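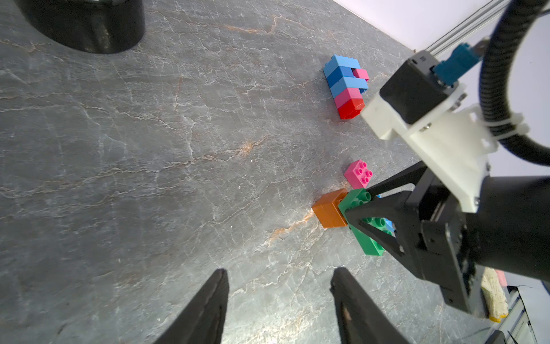 5. Setting up the two arms at the bench

This section covers the first joint run of the left and right Lunditz arms after both have been mounted and wired. Do it with toy bricks before you try anything heavier. Loose bricks go within reach of both grippers, such as the pink, orange and green ones near the right-hand gripper, and the built strip of blue bricks stays further back on the table. A marble-patterned top like ours has veins running across it, so do not use them as guides for lining anything up. Use the rail.

You will need the controller box, the laptop with the Skesley software installed, a 4 mm hex key and a bag of bricks. Allow an evening.

5.1 Before switching on

1. Check that each base is clamped and does not rock when you push the upper arm sideways by hand.

2. Follow the corrugated cable along the right arm from the top down to the gripper. It should hang in a wide loop and be held by the cable tie near the white bracket. Leave enough slack for the elbow to straighten fully.

3. Press the teal connector home on the motor housing. Do the same on the left arm.

4. Move both arms by hand to the parked position shown on the card inside the controller lid.

CAUTION: Never plug in or pull out a motor connector with the supply on. Switch off at the wall and wait 30 seconds.

5.2 Finding the arms

1. Switch on the supply, then start the software.

2. Open the Devices page. The left arm should report as 913 and the right arm as 782. If they are the wrong way round, swap the two data leads at the controller and restart. Do not rename them in the software, as the saved poses go by number.

3. Choose Home for the left arm only. Let it finish before you home the right.

Note: If an arm stops part way with a stall message, switch off, return it to the parked position and check the cable again. On the Dreßler supply a stall can also mean the current limit has been left at the bench-test setting.

5.3 Teaching the first pick

1. Place one brick on the table, studs up, clear of the others.

2. Set the speed to 30 per cent for both arms.

3. Jog the left gripper over the brick with the fingers open. Look at the wrist camera view and turn the wrist until the brick sits squarely between the fingertips.

4. Lower in small steps. Stop when the pads are level with the sides of the brick, and save the pose as Pick A.

5. Close the gripper at the lowest force. Raise it by about a hand's width. If the brick slips, go up one force setting and repeat from step 3.

6. Park the left arm and teach Pick B with the right arm in the same way.

CAUTION: The software does not know where one arm is in relation to the other. Until you have set the shared zone in section 6, only one arm may be moving at a time. Keep a hand near the stop button.

5.4 Finger pads

Look over the pads at the end of each session. A small worn patch can be left alone if the brick still holds. Change the pads in pairs. The Brosar pads fit without trimming, but the screws supplied with them are too long, so keep the old ones.

Revised Wed 14 October. Corrections to Yaowalak Jitpraphai, please, or write them in the folder by the bench.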